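어른이 되어 합창을 시작한다는 것

나는 서른아홉에 처음으로 악보를 들고 남들 앞에 섰다. 동네 합창단 '프리솔름'의 봄 오디션이었는데, 말이 오디션이지 음계 몇 개를 따라 부르고 이름을 적으면 끝이었다. 그날부터 지금까지 나는 만나는 사람마다 합창을 해 보라고 권한다. 친구들은 이제 내가 입만 열면 그 얘기라며 웃지만, 어쩌겠는가. 정말 좋은 걸!

우리는 노래를 너무 일찍 포기한다. 학교 음악 시간에 음정이 틀렸다고 한 번 핀잔을 들으면 그 기억을 수십 년씩 안고 산다. 나도 그랬다. 노래방에서도 탬버린만 흔들던 사람이다. 그런데 합창단에 들어가 보니 옆자리 테너도, 뒷줄 베이스도 다들 비슷한 사연이 있었다. 악보를 못 읽는 단원이 절반은 되었고, 첫 달에는 다들 서로의 귀에 기대어 한 마디씩 더듬어 갔다.

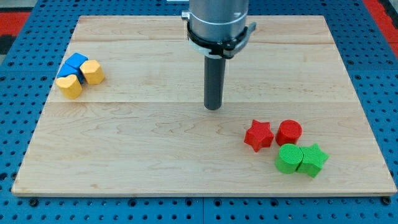 지휘자 아분디오 아리아가 선생님은 첫 연습에서 가사를 빼고 '우' 하나로만 십 분을 부르게 했다. 처음에는 지루했다. 그러다 어느 순간 내 소리가 어디까지고 옆 사람 소리가 어디부터인지 알 수 없게 되었는데, 그때 팔에 소름이 돋았다. 혼자 부를 때는 한 번도 느껴 보지 못한 감각이었다. 3도 화음 하나가 제대로 맞았을 뿐인데 연습실 공기가 달라지는 것 같았다(과장이라고 해도 할 수 없다).

물론 개인 레슨도 좋다. 발성의 버릇을 고치려면 선생님과 일대일로 붙어야 할 때가 있다. 다만 나는 어른 초보자라면 합창을 먼저 해 보았으면 한다. 숨이 모자라면 몰래 쉬어도 옆 사람이 음을 이어 준다. 틀려도 곡은 계속 간다. 그렇게 몇 달을 버티다 보면 무대가 덜 무섭고, 독창 몇 마디쯤은 손을 들어 볼 용기도 생긴다. 나는 10월 연주회에서 네 마디를 혼자 불렀다. 객석이 300석이었는데 무릎이 떨려서 첫 음을 조금 낮게 잡았고, 그래도 끝까지 불렀다.

그래서 나는 시민 합창단에 연습실을 더 내주어야 한다고 생각한다. 우리 구의 사테로 회관만 해도 저녁이면 비어 있는 방이 여럿인데 대관 절차가 까다로워서, 작은 합창단들은 교회 지하나 상가 학원을 전전한다. 우리는 한 번 모일 때마다 3,000원씩 걷어 난방비를 낸다. 큰돈은 아니어도 피아노 조율까지 하려면 늘 빠듯하다. 큰 공연장을 새로 짓는 것도 반갑지만, 조율된 피아노가 있는 작은 방 하나가 더 많은 사람을 노래하게 할 것이다.

다음 학기 곡목에는 무반주 민요가 세 곡 들어갔다. 알토가 모자란다. 악보는 못 읽어도 괜찮으니 연습하는 날 와서 뒷줄에 앉아 한 곡만 같이 불러 보시라.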